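Murkora recherche un ou une juriste en droit financier et gouvernance (CDI, temps plein)

Publié le 27 juillet 2018

Murkora est une société de paiement et de crédit de proximité, installée à Jenimitz depuis ses débuts. Nous avons commencé par encaisser les loyers de petits commerces, puis nos clients nous ont demandé des avances de trésorerie, puis de l'assurance, et nous voilà aujourd'hui 200 salariés, avec trois métiers qui n'obéissent pas tous aux mêmes règles. Il est temps de mettre de l'ordre dans la maison !

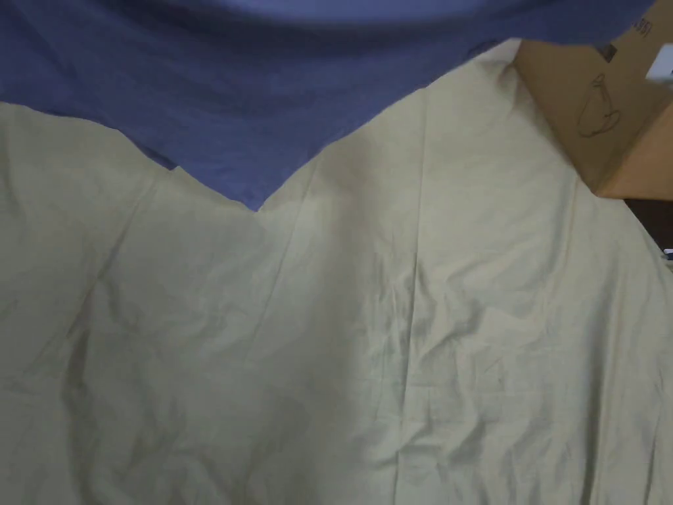
Nous préparons donc la création d'une société holding qui coiffera l'ensemble de nos activités et sera soumise à l'agrément du superviseur. Le cabinet Kauppinen nous accompagne pour le schéma général, mais nous tenons à ce que le travail de fond soit mené chez nous, par quelqu'un qui restera une fois le dossier déposé et qui connaîtra nos équipes autrement que par courriel.

Vous rejoindrez une direction juridique de 6 personnes, plutôt bavardes, très attachées à leur pause de dix heures. Vos journées seront partagées entre la rédaction des statuts et du pacte d'actionnaires, la révision des droits de vote (nos fondateurs détiennent encore 80 % des voix et souhaitent en transmettre une partie à la direction générale), les échanges avec l'autorité de contrôle et, il faut bien le dire, pas mal de relecture de procès-verbaux.

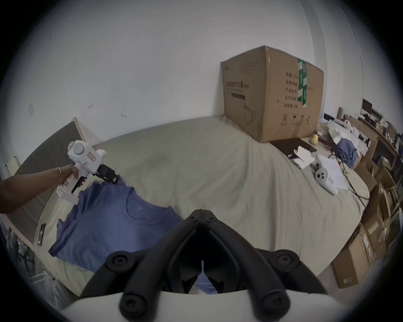
Faut-il avoir déjà travaillé dans une banque ?
Une expérience en banque nous intéresse, mais un parcours en cabinet, en assurance ou chez un régulateur convient tout aussi bien, pourvu que vous ayez suivi au moins 2 dossiers d'agrément ou de restructuration.

Nous demandons un master en droit des affaires ou en droit bancaire, un français écrit soigné et un anglais qui vous permette de tenir une réunion sans interprète. Le goût des tableaux de capitalisation est un vrai plus, nous en avons beaucoup.

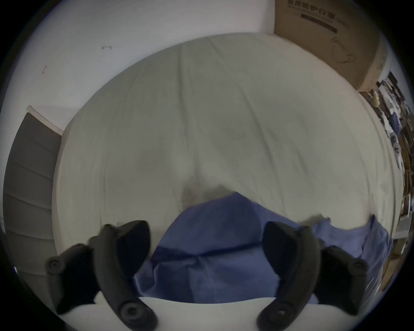 Le poste est basé à Jenimitz, à deux pas de la gare, avec des déplacements réguliers à Skestgate, où se trouvent notre filiale d'assurance et ses archives. Le télétravail est possible une partie de la semaine après la période d'essai. La rémunération dépend de votre expérience et nous en parlons volontiers dès le premier entretien, tout comme de l'intéressement, de la mutuelle et des congés.

Envoyez-nous votre CV et quelques lignes qui vous ressemblent avant la fin du mois d'août, à l'attention de la direction juridique de Murkora. Chaque candidature reçoit une réponse, même si l'été nous rend parfois un peu plus lents. Les entretiens se tiendront dans nos bureaux ou par téléphone pour les personnes qui habitent loin.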